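The password that opened everything

When Washington Barbosa took over the network at Praltlow in April, the office had 105 user accounts and 47 members of staff. The rest belonged to people who had left, to printers, and to a contractor called Tranden whose last job there was finished years before.

Barbosa began by switching off every account unused for 100 days. Three people rang to complain. One was the finance manager, who had been logging in as her predecessor because that account could see the payroll folder and hers could not.

Shared logins are common in small firms. They save time on a busy morning, and they make it very hard to say afterwards who opened a file or changed it. Praltlow had one password for the stock system, written inside a cupboard door in the kitchen. 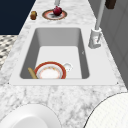
Vol. 3 | Page 47

The firm now uses a password manager, Dralitz, and a second check by phone for anyone working away from the office. Staff at the Aguiar depot were slow to take it up — the signal there is poor — and were given small hardware keys to carry.

Barbosa still goes through the account list each month. It takes him nearly an hour. Leavers are closed on their last afternoon, and the printers have logins of their own.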